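3. Wrappers, portions and the afternoon snack

3.1 Background to the study area

The three settlements covered by this study, Drustley, Te Moana and Huvport, were selected for their similarity in household size and for the differences in how food reaches them. Drustley has a weekly market and two small grocers. Te Moana is served by a single general store and by deliveries ordered in advance. Huvport, the largest of the three, has a supermarket within walking distance of most homes. In each place the day is organised in much the same way, with a main meal in the early evening and a long gap after lunch in which most snacks are eaten.

Earlier work in this project dealt with main meals. The present section turns to what people eat between them, and in particular to small wrapped foods bought as single items. These are poorly recorded in household food studies. A loaf or a bag of potatoes is usually remembered when a diary is filled in at night. A biscuit eaten at the bus stop is often forgotten, and a chocolate bar shared between two people may be entered twice or left out of both diaries.

The term "snack" is used here for any food eaten outside breakfast, lunch and the evening meal, whatever its size. Drinks are excluded unless they contain milk. Fruit is included. Households were told of this rule at the start and were given a printed sheet with the same wording, although several continued to leave out fruit on the grounds that it was "not really a snack". Those entries were restored where the shopping receipt and the follow-up interview agreed.

3.2 Households and diaries

Invitations were sent to 700 households, of which 600 replied. After the removal of incomplete returns, 282 households remained in the final set. Each kept a food diary for four weeks, beginning in September, and kept till receipts for the same period. The diary was a stapled booklet with one page for each day and a blank column for remarks. Adults filled in their own entries. Entries for children under ten were made by a parent or other adult in the home.

The September start was chosen to avoid the school holidays, when eating times are less settled. It does mean that the findings should not be read across to the winter months. Shopkeepers in Drustley reported that they sell more wrapped sweets once the evenings are dark, and this could not be tested with the material collected.

Households were asked to write down the food, the time, the place and the company in which it was eaten. They were not asked for weights. A trial version of the booklet had included a column for weight in grams, and this column was so often left empty or filled with guesses that it was dropped. Portion was recorded instead by means of a short list of everyday terms: a bite, a half, a whole one, more than one.

The remarks column was more useful than expected. It had been added to give people room to explain unusual days, such as a family visit or an illness. In practice it was used for reasons, complaints and small calculations, among them whether the last piece in a packet had been eaten out of hunger or to be rid of the packet. These remarks were copied out in full and sorted by hand by two readers working separately. Where the readers disagreed, the remark was placed in both groups.

3.3 The wrapper as a measure

The main question in this part of the work was whether people treat one wrapped item as one portion. The diaries suggest that in most cases they do. Where a food was sold singly in its own wrapper, it was nearly always entered as "a whole one", even in homes where the same person regularly wrote "a half" for cake, bread or fruit. Once opened, the item was finished. Few entries described part of a bar being put away for later.

The pattern held in all three settlements, with some difference between them. Households in Te Moana, who buy less often and in larger amounts, were more likely to record the sharing of a wrapped item. Several remarks from that settlement refer to making things last until the next delivery. In Huvport, where another could be bought the same afternoon, sharing was seldom recorded except between parents and small children.

The kind of wrapper also appears to matter, though the diaries give only indirect evidence of this. A twist of paper or a resealable bag was linked to entries such as "had one more later". Foil and sealed film, which are torn in opening and cannot easily be closed again, were linked to single entries with a single time. When asked at interview, people tended to explain this by the food itself, saying that it would go stale or melt. The wrapper was mentioned only when the interviewer raised it.

A further point concerns the look of the wrapping. Gold and silver coverings were described in interviews as belonging to treats, gifts and visits, and plain or printed film to everyday eating. Older people in particular spoke of gold foil in connection with holidays and with grandparents. Younger people made the same link less often, but they did not reject it. The effect on quantity was small. The effect on time of day was clearer: items described as gold-wrapped were entered more often in the evening and more often in company.

Some care is needed here. The words used in the diaries were the households' own, and "gold" may cover anything from yellow paper to metallic foil. No attempt was made to collect the wrappers, and the receipts rarely describe packaging.

3.4 Interviews

Follow-up interviews were held in the homes of those who agreed, usually at the kitchen table and in the late afternoon. The interviewer worked through the diary page by page and asked about entries that were unclear. The interviews were not recorded. Notes were written up the same evening and returned to the household for correction, and a small number of corrections were received.

In the second half of the interview, people were asked to talk about single foods placed before them one at a time. They were asked whether they would call the item a portion, at what time of day they might eat it, and whether they would expect to share it. The order of the foods was changed from house to house.
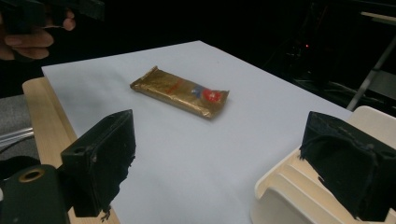
Figure 4. A gold-wrapped bar on a sheet of pale paper.

Raelene Ngata, in a written reply to the draft of this section, argued that the word "portion" had itself shaped the answers, and that people who would never use it at home had felt obliged to defend eating the whole of something. She suggested that a plainer question, such as whether any would be left, might have drawn out different replies. She added that in her own family a bar was always broken before it was offered, and that no one would have thought to write this down.

The objection is accepted in part. The diaries, which did not use the word, show the same general pattern as the interviews, and this gives some confidence in the finding. The strength of feeling in the interviews, however, is not matched in the diaries. Answers in which people excused or defended their habits have therefore been left out of the comparison between settlements and are treated separately in Section 5. The question has been reworded for the next round of visits.

The remark about breaking a bar before offering it led to a second reading of the Te Moana diaries. A number of entries first taken as "a half" were found, when set beside those of other members of the same household, to belong to one item divided among several people. These have been re-entered under sharing. The change widens the gap between Te Moana and Huvport but does not alter the order of the three settlements.

3.5 Limits of the material

The diaries depend on memory and goodwill, and both fall away over four weeks. Entries in the last week were shorter than in the first, and snacks eaten alone were the first to disappear. Receipts helped to restore some of them, but receipts record what was bought and are silent on who ate it. Food given by neighbours, handed out at work or brought home from school left no receipt at all.

People living alone are under-represented in all three settlements, most of all in Drustley. Their snacks may follow a different course, as there is no one with whom an opened item can be shared. The Kalitz diaries, collected for an earlier study with a different booklet, contain a larger number of such households and will be compared with the present set in Section 4.

Related items
Market days and the evening meal in Drustley
Ordering ahead: food deliveries in Te Moana
The Kalitz diaries: a note on method
What receipts leave out
Children's entries in household food diaries

Sign up to receive new papers in this series by email. You can unsubscribe at any time.

Contact the editors | Copyright and reuse | Back to top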